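November
By Tainá Lopes

Speaker notes: Washing Fabric Covers Without Ruining Them

Start with the question from the sign-up sheet: why did my cover come out smaller than it went in? Ask for a show of hands. Most people in the room will have done it once.

Cotton shrinks most in the first hot wash. Linen does too. Polyester mostly holds its size but goes limp if it's dried too hot. Read the care tag before anything else. If the tag has been cut off, wash cold and hang to dry.

Slide 2. Zippers. Close them all the way before the cover goes in. Turn the cover inside out. If the pull is metal, tuck it under the flap or tie a sock around it.

Tell the Prado Street story here, keep it short. We had 11 covers from the reading room at the Nanis building, all bought together, and I washed half of them hot to save time. The hot ones never went back on without a fight. I still have two in a drawer.

Slide 3. Detergent. People use too much. A full cap is for a full machine of dirty work clothes. For one cover, use a couple of spoonfuls. Skip the softener, it leaves a film that picks up dust.

Slide 4. Drying. Take it out while it's still a little damp and put it back on the cushion. It will finish drying in shape, and you won't need the iron. Leave a window open. Allow some 20 hours before anyone sits on it.

If somebody asks about dry cleaning: Wotberg on the corner does wool and velvet. I don't do those at home.

Last part is storage. Fold loosely, no plastic bags, and put a paper label in with the size written on it. Then take questions until they need the room back. 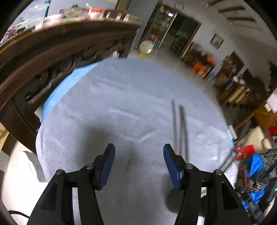 Question that always comes up is pets. Use a dry rubber glove to lift the hair off before washing, or it ends up in the drain filter. Handouts are on the table by the door.

Comments

clitari_mom: Does the damp trick work for foam or only feather?

Tainá Lopes: Both, but foam needs longer. Feel it in the morning.

rb547: Missed the talk, glad the notes are up. My zipper scratched the drum last year.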